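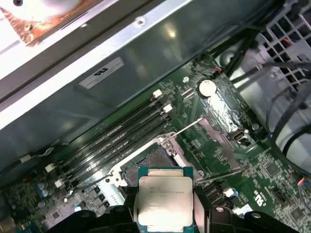 Section 4: Running the Processor Demonstration on an Open Day

Applies to the Irkis bench arm with the Resix two-finger gripper, as set up in the Viltport workshop. Read it before the doors open. Reading it aloud to a crowd while the arm waits has been tried, and the crowd went to look at the laser cutter.

4.1 Setting up

1. Unplug the desktop case from mains power and lay it on its side in the bench cradle, board facing up. Take off the side cover and store it under the bench, where you will kick it later.
2. Push loose cables toward the chassis wall. A cable that sags over the socket will find the gripper before you do.
3. Release the retention lever and raise the load plate. Both must be fully open and stay open without help.
4. Leave the memory slots empty. Modules get in the way of the left finger on approach.
5. Check the socket pins under the magnifier. If any are bent, use the spare board.

CAUTION: Do not touch the socket pins, and do not let visitors touch them. A polite sign does very little in this regard. Use the barrier.

4.2 Loading the processor

1. Wear the wrist strap.
2. Select program 17 on the Coelho controller. Program 18 is the biscuit-stacking demonstration and grips a good deal harder.
3. Hold the processor by its edges, heat spreader up, between the open fingers. Press CLOSE once. Pressing it again does not make it more closed.
4. Confirm that both fingers bear on the edges of the processor and that it sits level.

NOTE: We use a Xeon E5-1630 v3 because the markings give visitors something to read on the wrist camera monitor. Any retired chip that fits the socket will do.

4.3 The demonstration

1. Ask visitors to stand behind the yellow line. Ask again.
2. Press START. The arm travels to a point just above the socket and pauses for 20 seconds. Use this time to explain alignment. Someone will ask whether the robot could do this at home; the approved answer is "not yet".
3. Compare the alignment notches on the monitor. If they are off, press RETRACT and reseat the processor in the fingers.
4. Press LOWER. When the arm stops, press OPEN, then RETRACT.
5. Wait until the arm is parked before you lower the load plate and fasten the lever by hand. The arm does not do levers. It was promised for September.

A full cycle takes roughly 4 minutes, longer if a school group is present.

CAUTION: Keep one hand near the emergency stop for the whole cycle. Do not rest your coffee on it.

4.4 If the arm stops partway

Do not pull the processor out of the fingers. Press HOLD, support the chip by its edges, then press OPEN. Record the fault code in the logbook with a description more useful than "stopped".

Irkis Bench Arm Guide, Viltport edition, revised Jun 13, 2021 | Contact the workshop desk | Back to top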